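Search reviews
All categories
Go

Skurberg bench top, 16 mm version: six months under a small robot arm 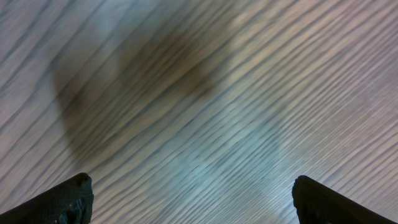
I bought the Skurberg top in March to replace a sheet of painted MDF that had gone soft at the clamp points. It carries a desktop arm with a Natent two-finger gripper, a wrist camera and a Lindqvist power supply, all in one corner of a shared workshop. Most reviews of this top come from people who put a monitor on it. My needs are a bit different, so these notes stick to stiffness, flatness and how the surface behaves under a camera.

Stiffness. The arm base bolts through with four M6 screws and penny washers. On the supplied legs the top flexed enough to put a visible wobble in the fingertips after a fast stop. I added a length of steel angle under the base and the wobble settled to a level I can ignore. The top should ship with a brace at this price.

Flatness. Good. I touched off on a grid across the work area with a dial indicator and found one low spot near the back edge, outside the reach I use. It hasn't moved since.

Surface. The grain pattern is the weak point. It is dense, streaky and repeats over the whole face, and up close the camera sees very little else. Feature matching between neighbouring views gave me plenty of false matches, as one band of grain looks much like the next. Shadows are the other problem. They fall soft-edged on this finish, and my first threshold setting treated them as objects. In one overnight run of 1000 simulated picks on recorded views, 261 were rejected for bad localisation. Printed markers at the corners of the work area fixed most of that. A plain grey mat would do the same job for less effort.

The finish itself shows little glare, which helped with exposure. I run the shop lights plus one lamp on a stand and have not needed a polariser.

Wear. The arm log shows 2834 closing cycles at table height. The fingertips have touched down harder than intended more than once while I sorted out the Z offset. There are two shallow dents near the base and no lifting at the edges.

Cable management is poor. The clip-on tray is too narrow for the Cludex controller, so mine hangs off the leg in a bracket I printed.

Buy it for the flatness, budget for the brace, and cover the work area if you use vision. I would buy the same top again in a plain colour if they made one.

Heather Halliday

Filed under: Workshop & Bench > Work Surfaces > Hobby Robotics

Contact us | Copyright, all rights reserved | Back to top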